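The Fleltthorpe Shared Workshop peg-and-block robot: your questions

We get a lot of questions about this build (we love them, keep them coming!), so the usual ones are gathered on this page. Updated May 2024.
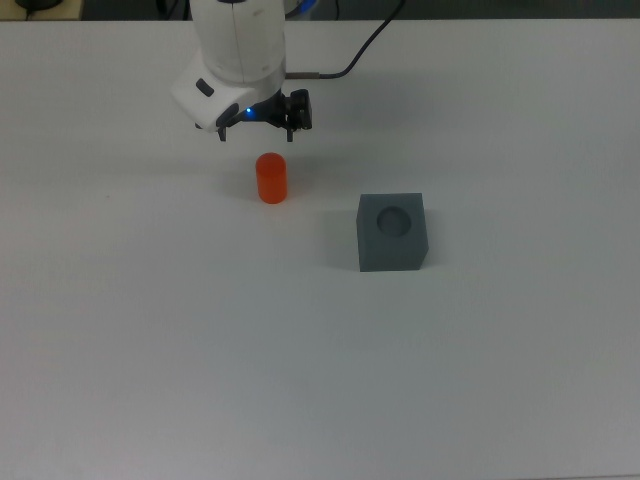 The whole project comes down to one job: pick up the orange peg and put it in the hole in the grey block. It sounds tiny, and it has kept us happily busy for months.

Did you build the arm yourselves?
No, the arm was bought second-hand. The program is ours -- we call it Jendel -- and so are the peg and block.

Why such a simple task?
Try it with your eyes shut and one hand in an oven glove! A peg that leans even slightly will jam on the rim.

How many tries has it had?
1,727 logged so far. We keep the jams as well as the clean ones, and the jams make much better reading.

What sort of computer do I need?
Ours has 16 GB of memory and copes well. Jendel will start on 4, but expect long pauses.

Can I copy the peg and block?
Please do. The drawings are in the workshop's shared folder. Print 2 pegs, as one will roll under a bench.

Can I come and have a go?
Yes, any member can, once they've done the safety talk. Keep your hands off the table while the arm is live.

What's next?
A square peg. We can't wait.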